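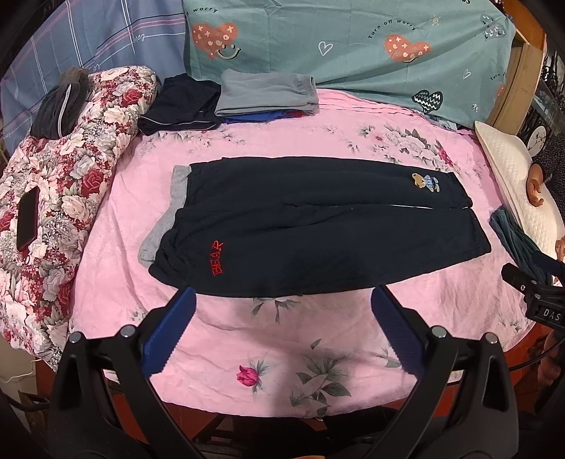

Sweatpants should never be ironed, a reader wrote to us in January, and anyone who irons them has missed the point of owning them. The letter went on for two pages. It covered drawstrings, the decline of the decent pocket, and the right way to dry fleece (flat, in the shade, turned once), and it ended by asking why the pair its author bought in college was still going strong when the last three pairs had given up at the knee.

I loved that letter. I carried it around in my bag for weeks, and it's the reason I ended up on a slow train to Renico, a mill town on the Ouali River where people have been knitting sweatshirt fabric for longer than most of them can tell you. I wanted to see the stuff being made. I came home with lint in both ears and a new habit of turning strangers' cuffs inside out, at least in my head.

Let's start with the fabric, which is far cleverer than it looks. Sweatshirt fleece isn't woven at all. It's a knit, made from one set of yarns for the smooth outside and another, usually thicker, that gets caught at the back every few stitches and left to hang in little loops. Leave those loops alone and you have what the trade calls French terry or loopback. Run them over wire brushes and they break up into fluff, and then you have the soft, fuzzy inside that makes people sigh when they put it on straight out of the dryer. It's the same cloth, more or less, with a very different afternoon behind it!

The Skendano mill sits right on the water, and its knitting room holds 75 circular machines, each one turning out a tube of fabric that drops slowly into a bin below. The noise is tremendous. You don't hear it so much as wear it. The older machines are kept at the north end near the windows, and they're the ones I fell for, big iron things with a ring of yarn cones on top like a crown, turning so slowly that at first I thought they'd been switched off. They put less pull on the yarn than the fast ones do, and the knitters swear you can feel it in the finished cloth. I was handed two swatches with my eyes shut and got it right the first time, then wrong the second, and we agreed to leave it there.

From knitting the tubes go to the dye house, where it's warm and smells like a swimming pool in a bakery. Navy is the color they worry over most. A good one takes several rounds and wants to come out purple, or nearly black, or a sort of tired gray that gets sold off for linings. The wall by the door has strips of old navies pinned up in rows, going back decades, and I could have stood there all day. There's one from the seventies so bright it's almost rude.

Then comes the brushing, and this is where my letter writer's knees come in. Every pass of the brushes makes the inside softer, and every pass takes a bit of strength out of the yarn. A company that wants its sweatpants to feel heavenly on the store rack can brush them hard and get exactly that. You'll feel the difference in the store, and you'll feel it again later, when the fluff has all gone down the drain and you can see daylight through the seat. The pair from college was most likely heavier to begin with and brushed less. It probably felt a little stiff the first week. Who remembers the first week?

Across the river is Zerow, a much smaller outfit that takes Skendano cloth and turns it into clothes. They cut 908 pairs of sweatpants in a good week, in a former school gym with the basketball lines still on the floor, and the cutting table runs from one free throw line to the other. I was there on a children's wear day. Children's sweatpants are harder than adult ones, it seems, partly because of the sizes and partly because of everything that gets added to them: animals, letters, rockets, stripes down the side. The embroidery has to go on while the leg is still a flat panel, so a patch that's a little off can't be fixed once the seams are closed. One machine operator showed me the backing they use behind the stitches so the thread doesn't scratch, and had me rub it on the inside of my wrist to prove it. It passed.

The waistband was the part I knew least about and now bore everyone with. A ribbed waistband is its own piece of knitting, made on a different machine, folded over elastic and stretched to fit as it's sewn. Stretch it too much and it ripples. Too little and it sags by lunch. Zerow's best sewer does it by feel, with no marks and no pins, and it took me a full 10 minutes to spoil one.

So what should you look for? Turn them inside out. Pull the knee gently and let go, and see if it comes back. Look at the crotch seam, hold the fabric up to a window, and give the drawstring a tug to find out whether it's stitched down at the back. Wash them cool and inside out, skip the fabric softener, and keep them away from anything with a zipper.

And no, don't iron them. I did ask. The dye house laughed for quite a while.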